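Lab 5 handout: Setting up and looking after the hand-held gripper pair
Droklow teaching cell, revised 2026-03-26

Read these notes before your slot. You will work with one pair of Kivent grippers and the head unit that goes with them. Each gripper carries its own camera, so one session gives you several views of the same work.

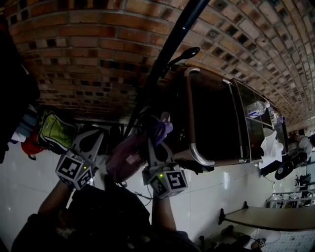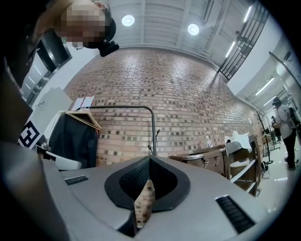
Head view with both grippers (first), and the view from a gripper's own camera (second).

1. Before switching on
Wipe the marker cubes with a dry cloth. A smear across a black square is enough to lose tracking for part of a recording. Check all the visible faces for lifted corners. Replacement marker sheets are in the Negi drawer - match the number on the back, and never mix sheets from two sets.

Open and close the fingers by hand five times. They should meet evenly along the pads. If one side drags, stop and write it in the log.

2. Power and cables
Start the left gripper, then the right. Wait for a steady green light on each. Run any loose cable back along the forearm with enough slack to bend the elbow fully. A tight cable pulls at the connector, and that is the most common repair we do.

3. Calibration
Hold both cubes in sight of the head camera and turn the wrists slowly through 180 degrees. The Sundent software needs 37 good frames per gripper. Glossy floors and wall tiles throw back glare, so if the count stalls, change the direction you are facing and start again.

4. After the session
- Close the software before cutting power.
- Check the pads for lint, especially after handling fabric.
- Coil cables loosely.
- Log the unit number and any fault. Error 1559 means the finger encoder has lost its zero: repeat step 3 once, then hand the unit in.

Bring your completed log sheet to the next lab.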